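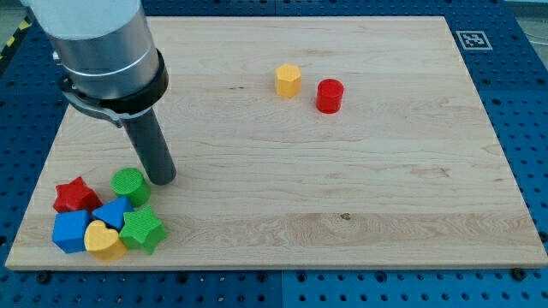

Sellgate Toy Room – notes from the August meeting

Met upstairs at 5, started a bit after because the kettle was slow and so were we. I'm writing these up again as I lost the coin toss, so if I've got your point wrong please shout before the next one and I'll change it. Six of us round the end of the room, one on the phone for the first half until the signal went.

1. Last time's notes

Agreed, apart from the bit where I'd put that the shelves were finished. They were not finished. They are now, apart from the bottom one on the window side, which still tips if you lean on it. Please don't lean on it.

2. The wooden board

Most of the evening went on this, I'm afraid, and I make no apology as I love that board. The big pale one is now on the blue table and everybody who has seen it likes it. The grain runs lengthways and shows up beautifully against the blue, and the toys are so much easier to see on it than they were on the old tray.

Finish first. One side of the room wanted it varnished, the other side wanted oil, and I wanted to leave it alone for a month and see. We had the sample tin from Plulta out and tried it on an offcut, which went rather yellow – not horribly, but none of us wanted the whole board that colour. So no Plulta for now. I'm to ask Uysal what they'd put on it, as they supplied the wood and will have an opinion.

Somebody asked whether the small dark knot towards the front, on the right-hand half, ought to be filled. I said no. I was asked to say no more politely. We had a vote and the knot stays! If anybody finds it catching on a cloth or a finger, put a bit of tape over it and tell me.

There's a tiny dark mark further back as well. Two people thought pencil, one thought it was in the wood. Whoever is in next with a clean rubber, have a go, but gently, and please no sandpaper until we've settled the oil question.

3. Bolts

We talked about whether the board should be fixed down at all. The case against was that it's a pain to lift off when we want the whole table for something else. The case for was last winter, when the old tray went over the side with a full set of animals on it, and I think we all remember crawling about after those. Bolts stay.

The two black ones along the front edge, one near each corner, are to be checked by hand at the start of a session. Just a twist with your fingers, no need to get the tools out. If one does turn, the right key is on the hook by the door, and it needs to go back on the hook by the door. I have underlined that in my own copy.

It was suggested that we round over the front corners of the board to be kinder to elbows. Quite a lot of support for this. It would mean taking it off the table for a day, so we'll do it at the same time as the oil, whenever that turns out to be.

4. The blue table

Crumbs. Somebody has been eating at it, and bits go down the holes and then you can't get at them. I'm not pointing fingers (it was partly me, I had a flapjack). From now on food stays on the side by the sink.

For small things that drop through, the best way is the soft brush first and then the vacuum with the thin nozzle. Don't poke a pencil down. We've already lost one that way.

There was a request to cover the spare blue part with felt so pieces don't roll so far. Mixed feelings. I like seeing the blue, and others pointed out that felt gets filthy and then smells. We'll try a strip along one side and leave the rest as it is.

5. Toys, sorting and where things live

Long chat, some of it quite heated for a conversation about toys. The main grumble is that things get put out on the board in one big heap and the person who comes in next has to sort it all before they can start. What we settled on is small groups with a bit of wood showing between them. No set pattern, just don't bury anything.

The labels on the boxes are hopeless and half of them are in my handwriting, which I'm told is the same thing. New labels are coming. The label packs come in 100s, so we'll have enough to do the boxes, the shelves and probably the mugs.

Anything chipped or split goes in the mending box straight away, even if you think you'll remember. The mending box is full. I've offered to take it home and do a batch with the good glue, on condition that I get the nice clamps back from whoever has them.

We also looked at the bag of second-hand bits from Alamari, who were having a clear-out and thought of us. Most of it is lovely. A few pieces had paint flaking off, so those are out. The rest need a wipe and a proper look before they join the others, and they're in the bag marked ALAMARI on the top shelf until then. Thank-you card to be sent, I've got one with a boat on it.

6. Money

Short and fairly cheerful. We spent £78 on wood and fixings, a little under what we'd put aside, and everyone was pleased as it's the first time that's happened. £45 is left in the tin for the labels and the felt. I'd like to keep some of it back for oil, and the room didn't object, though I may have said it quickly while people were finding their coats.

Receipts go in the envelope and not in the drawer. I found one in the drawer.

7. Anything else

The light over the far end buzzes. Reported twice, I'll report it again.

Can we have the window open when the glue is out? Yes.

The radio: no agreement reached, and I don't think there will be.

Someone asked if we could make a second board for the smaller table. Big smiles all round, then a silence while we thought about carrying it up the stairs. Put down for next time, and I'll ask Uysal for a price when I ring about the oil.

Jobs

Ring Uysal about oil and a second board – me
Labels – the two who complained most about the labels
Felt strip – whoever passes the market first, text the group so we don't end up with three
Wipe and check the Alamari bag – anyone with a spare half hour
Clamps – you know who you are
Card with the boat on – me

Finished just before 7. Next one in the same room, same time, and could somebody else please bring the milk.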